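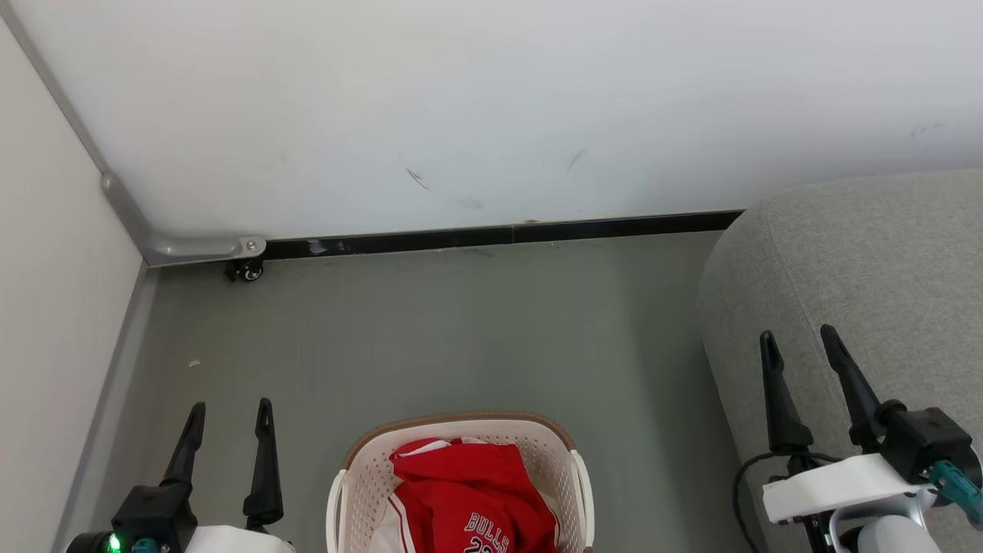

A Bulls jersey in the basket, on the floor by the white wall.

Search this site Enter keywords Go

I'd been wanting to talk to Olumide Ajayi about laundry for ages (yes, laundry, stay with me!) and when I finally got him on the phone he was in the middle of sorting shirts. He washes the kit for Eltthorpe, an amateur basketball club with 80 players on the books, plus whatever old jerseys people bring him to rescue.

"Red is the one that gets people," he told me. "They throw it in with the white socks and then they call me." I asked what he tells them. "I tell them they own pink socks now."

His method is pretty simple. Jerseys go in inside out, cold water, short cycle, and never in the dryer. He's strict about that last part — the heat cracks the lettering, he says, and once a letter starts lifting there's not much anybody can do. I confessed that I've been tumble drying mine for years. There was a long pause. "Which one?" he asked, and he sounded really worried.

We got onto baskets, because I'm on my third this year and I wanted advice. Olumide likes plastic with holes in the sides. "You want air. A damp shirt in a closed hamper overnight, you'll smell it from the hall." He likes two handles as well, and he won't fill a basket past the rim. Wicker he can't stand. It snagged a mesh shirt that belonged to his friend Yakubu Okeke, and Yakubu still brings it up.

So does he fold or hang? "Fold, with the number on top, so I can find it. But first it sits in a heap like everybody else's." I was so happy to hear that! My own clean washing lives next to the sofa until I need the sofa.

Before we hung up I asked if he ever gets tired of it. He thought about it for a bit. "November is bad," he said. "Everything takes 2 days to dry and the whole place is full of shirts." Then his machine beeped and he had to go.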